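给家用与小型实验室机器人项目做设备预算：一份不太乐观的步骤表

2018年12月3日 分类：采购与规划 阅读时间：比销售演示短

先说清楚这篇写给谁。你手里有一笔不大的钱，上面的人看了几段演示视频，要求你“把家务操作的数据采集做起来”，或者“先买一套能在厨房和餐桌上干活的设备”。你需要在年底之前交一份预算。你大概已经收到了两三份报价，每一份都写着“开箱即用”。

我做过四轮这样的采购，其中两轮我今天还不愿意提。下面的步骤是按照我现在的做法写的，顺序有意义，请不要从第五步开始看。

第一步：把任务写成动作，先别写设备

大多数预算的第一行是设备型号。我建议第一行写动作。比如“从餐桌上拿起一把勺子，放进碗里”“揭开锅盖，放到一边”“把一张皱了的桌布拉平”。每个动作写一行，后面写三件事：物体多重，物体多宽，抓的时候从哪个方向进去。

写到这里，很多人会发现自己根本没有称过家里的锅盖。去称。厨房秤几十块钱，是整个项目里回报最高的一笔支出。

动作清单不要超过一页纸。超过一页的清单，供应商会挑里面最容易的三条演示给你看，然后在报价里写“满足客户需求”。

写完以后，在每一行旁边标一个字母：A是必须做到，B是最好做到，C是领导想看。C类单独留一笔钱，不要和A类混在一起。我见过一个项目，为了一条C类的“倒茶”，换了整条腕部，A类的两条反而因为腕部太粗伸不进柜子。

第二步：决定要不要机械臂

这一步最省钱，也最少有人认真做。

如果你现在的目标是收集操作数据，手持夹爪完全可能够用。人拿着夹爪去做动作，动作和画面一起录下来，机械臂可以晚一年再买。如果你的目标是让设备自己干活，那当然绕不开机械臂，但你也应该先知道夹爪本身能不能夹住那些东西。夹爪夹不住的，装到多贵的臂上也夹不住。

两种方案的钱花在完全不同的地方。机械臂方案里，臂是大头，安装、底座、急停、围栏和培训紧随其后。手持方案里，硬件便宜，人工是大头，而且人工会一直花下去。销售给手持方案报价时喜欢只报硬件，看上去像捡了便宜。请你自己把人工那一行补上。

第三步：数清楚“一套”到底是几件

报价单上的“一套”是我见过最有弹性的词。问清楚以下几项是否包含在内，并要求对方逐项写进报价：

左右手各一只，还是只有一只
指尖和内侧垫片的备件
摄像头、镜头、镜头保护片
线缆，以及每根线的长度
充电器或电源适配器，插头制式
存储卡或记录主机
标定板和标定软件
软件授权的期限，到期以后旧数据能不能打开

最后一条请用笔圈出来。去年十一月我拿到Vultcombe的一份报价，硬件价格比别家低一截，软件授权写的是“首年赠送”。我问第二年多少钱，对方说可以到时候再谈。到时候再谈的意思，就是到时候你没得谈。

双手动作必须按双手报价。很多家务动作一只手做不了，一只手按住锅身，另一只手揭盖子，这是最普通的情况。两只夹爪意味着两份线缆、两份备件、两路数据同步。同步这一项经常不在报价里，因为供应商认为这是“集成工作”，而集成工作是你的。

第四步：到真实的房间里试用

不要在供应商的展厅试。展厅的桌子是哑光的，灯是均匀的，物体是挑过的。要求把样机借出来，放到一间有人住的屋子里，试用期不短于一周。

桌布不要换，锅不要换，椅子也不要挪。地面反光就让它反光，门口太亮就让它太亮。你要买的设备以后就在这样的地方用。
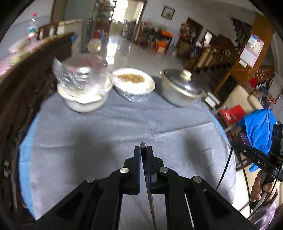 试用期间每天记一张表。表不用复杂，我自己用的只有五栏：动作，尝试次数，完成次数，失败原因，处理花了几分钟。“处理花了几分钟”这一栏最要紧，供应商的资料里从来没有它。一次失败如果十秒钟能重来，那没什么；一次失败如果要重新标定、重启软件、再把线理一遍，一个下午就没了。

试用时我一定会检查下面这些东西：

细长物体。笔、筷子、勺柄这一类，夹住以后会不会在指间转动。夹住和夹稳是两回事，演示视频通常在夹住的那一刻就剪掉了。

反光表面。玻璃盖、金属盖、塑料包装。看深度数据有没有空洞，看软件遇到空洞时是报错还是自己编一个数。后者更危险。

柔软的东西。桌布、毛巾、塑料袋。如果动作清单里有它们，就必须试；如果没有，也看一眼夹爪会不会不小心把桌布带起来。

线缆。让操作的人绕着桌子走一圈，看线会不会勾住椅子、扫过桌面。线太短会限制动作，线太长会拖东西。无线版本贵多少、续航多久，让对方当面用给你看。

手腕和手指的疲劳。找一个没有参与采购的人连续操作一小时，问他还愿不愿意再来一小时。他的回答直接关系到人工预算。

第五步：把数字算出来

下面是一个我实际用过的算法。数字换成你自己的，结构可以照搬。

假设目标是1000条可用的双手操作记录。注意“可用”两个字。录下来的和能用的之间有一个差额，供应商在这里非常大方，什么都算可用。

我们上一轮的可用率是88%，这是挑过操作员、改过两次流程以后的数字。第一周远没有这么好看，我没有把第一周算进去，你做预算的时候应该算进去。按88%计算，要得到1000条，至少得录1137条。

每人每小时能稳定录多少条？我们的结果是12条，包括摆放物体、复位和检查。供应商的宣传页写的是它的好几倍，我问过是怎么测的，对方说是“连续操作条件下”。连续操作条件下没有人摆东西，也没有人把锅盖盖回去。

1137除以12，得到接近95个工时。再加上培训、标定、返工和数据检查，我通常按同样的工时再加一份。也就是说，先按190个工时去问人力部门。如果你的预算里人工只写了一个星期，请现在就改。

然后是使用周期。我按18个月折旧手持夹爪，不按三年。指垫会磨，线缆接头会松，螺丝会一点点退出来，更要命的是软件版本会变，新版本可能不支持旧硬件。有人认为18个月太保守，他们多半还没有遇到过停产通知。

第六步：备件和停机

备件预算在报价阶段是最容易砍的一行，在项目中途是最贵的一行。我的底线如下：

每种线缆至少一根备用
指垫按每季度更换一次准备
镜头保护片多买，便宜
整只夹爪的备机，如果买不起，就把借用备机的条款写进合同

关于最后一条，请写明时间。“尽快提供”没有任何意义。写清楚收到故障通知以后几个工作日内寄出，运费谁出，逾期怎么办。我和Stoder谈过这一条，对方的销售很爽快地答应了，合同草案发来的时候变成了“在库存允许的情况下”。我退回去改了两次才改过来。爽快答应的条款尤其要看草案。

停机的成本也要写进表里。设备坏了，人还在，房间还在，工资照发。停一天损失多少，自己算一个数，然后拿这个数去和备机的价格比。比完以后大部分人会买备机。

第七步：场地、隐私和收拾屋子的钱

在真实住宅里采集，桌面只是画面的一部分。广角镜头会把墙上的日历、柜子上的杂物、旁边人的手都录进去。预算里要有一行给隐私处理，包括书面同意、画面遮挡、原始数据保存多久、谁有权限看。供应商会说软件有自动模糊功能。让它在你的试用数据上跑一遍，然后自己翻着看。

场地费也别忘了。借用别人的家，要付钱，要约时间，要在离开的时候把东西放回原位。把东西放回原位是要工时的。还有磕碰赔偿，我习惯单独留一小笔，用不上就退回总预算。

第八步：比较报价

到这里你才应该打开供应商发来的那几份文件。

我会把每一份都改写成同一张表，横行是：硬件、备件、软件首年、软件次年、运输和税、培训、人工、场地、隐私处理、停机准备。哪一格供应商没有写，就填“未报”，不要填零。填零是预算失控最常见的开头。

今年我们比过三家。Vultcombe总价最低，未报的格子最多，一共五格。Stoder价格居中，合同难谈，备件清单倒是最全。Jakik的样机做工最好，手感也最好，交期最长，而且坚持要求捆绑他们自己的记录主机，我问能不能只买夹爪，至今没有收到明确答复。

还有一家Nic Giolla不卖硬件，只做采集服务，按条收费。如果你只需要一批数据，以后不打算自己维护设备，这种方式值得算一算。算的时候问清楚不合格的记录收不收钱，由谁来判定不合格。他们最初的答案是由他们判定，这一点我不接受。

同事Mieke Mulder看完我的表以后提了一个我没有想到的问题：如果项目在中途被砍掉，哪一家的东西还能转卖或者退回？我补了一栏“退出成本”，三家的排序立刻变了。建议你从一开始就加上这一栏。

第九步：分批付款，分批下单

不要一次买齐。第一批只买够两个人工作的数量，跑满一个月，再决定第二批。供应商会用批量折扣劝你一次买完，把折扣金额和闲置设备的金额放在一起看，再回复他。

付款节点建议这样定：签合同付一部分，到货验收付一部分，剩下的等第一批可用数据出来再付。验收标准就用你第一步写的A类动作，用你自己的物体，在你自己的房间里做。写“按厂家标准验收”的合同我不签。

常见的几句话和我的翻译

“下个版本会支持。”现在不支持，按不支持报价。

“其他客户都没有遇到这个问题。”其他客户没有试过，或者没有说。

“精度完全够用。”请给出测量条件，物体是什么，重复多少次。

“集成非常简单。”请派人来做，并把人天写进报价。

“这个价格月底就失效。”我等过三次月底，价格都还在。

交预算之前再查一遍

动作清单是否一页以内，A、B、C是否分开
双手是否按双手报价
软件次年费用是否有书面数字
可用率是否来自自己的试用
每小时条数是否包含摆放和复位
备机条款是否写了具体天数
隐私处理是否单独列行
所有“未报”的格子是否已经追问过
退出成本是否填好

预算表模板我放在本站的下载页，软件次年那一栏默认是红色的，填了数字才会变回白色。有读者来信问能不能把这个颜色关掉，可以，在第二张工作表的设置里。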